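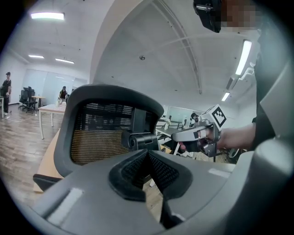 ferkness_213

Trying to decide whether the mesh task chairs on our floor are worth repairing. Black plastic frame with a rounded top, mesh back, and a round adjuster on a bracket in the middle of the backrest with a vertical support behind it. The mesh is black in the upper portion and a tan, golden-brown weave lower down.

Symptom: the back support drops under load. Set it, lean back, and within an hour it is at the bottom of its travel. No play in the frame itself. Seat height and tilt both hold. We have up to 111 of these and a fair share do it.

Questions: is the adjuster serviceable without pulling the mesh, and is there a generic replacement? The label under the seat is gone on every one I flipped over.

----

plainbearing
Posts: 3,328

Two designs look alike from outside. In one, the knob clamps a slide against the bracket. In the other, the knob is a detent and the support rides on a toothed rail. Turn it with no load on the back. If it clicks, it's the rail. If it gets stiffer, it's the clamp.

Clamp type is almost always a glazed friction washer. Rail type means worn teeth, and you replace the rail.

----

Vitlow_Facilities
Posts: 445

We had this on a batch from Pranent. Clamp type. Back the knob all the way out, pull the washer, scuff both faces with 120 grit, wipe with alcohol, reassemble dry. No grease. Somebody before us had greased all of ours, and that was most of the problem.

The mesh stays on. Four screws on the rear of the bracket, the two lower ones longer than the upper ones. Keep them apart.

----

plainbearing

Scuffing buys you a few months. I would not call it a repair. A fiber washer of the right diameter costs less than the labor of taking the thing apart twice.

----

Vitlow_Facilities

Ours were done in July and have held. Depends on the users.

----

ferkness_213

Checked four chairs. It gets stiffer, no clicks, so clamp. Opened one. The washer is shiny on one face and there was a gray paste in the recess. Washer is 22 mm outside, 8 mm inside, 1.5 mm thick.

----

tolerance_stack

Before you order a bag of washers, check the bracket for a crack where the vertical support enters. On the plastic ones it starts at the inside corner and you can't see it with the knob installed. A new washer lets people tighten harder, and a cracked bracket then goes all the way.

Also disagree on 120 grit. Too coarse for nylon. Use 220.

----

Vitlow_Facilities

120 is fine on fiber. Nylon, agreed.

----

quietcasters

Unpopular view, but at that quantity I would replace them. Mesh has a service life too. Press the middle of the lower panel with your palm. If it doesn't come back flat, the back support is doing work the mesh should be doing, and it will keep slipping whatever washer you fit.

----

plainbearing

That test is meaningless without a new chair of the same model next to it. Different weaves have different stretch.

----

ferkness_213

No new one to compare. Lower panel springs back on three of the four I opened up to look at. The fourth stays dished, so it goes to parts.

Found a hairline crack on one bracket exactly where tolerance_stack said. It was the chair with the knob cranked tightest.

Plan is fiber washers, no grease, hand tight, brackets inspected on the way through. Ordered enough from Ismail for the first row of desks. Will post screw torque if I can get a consistent reading out of plastic.

----

tolerance_stack

You won't. Snug plus an eighth of a turn.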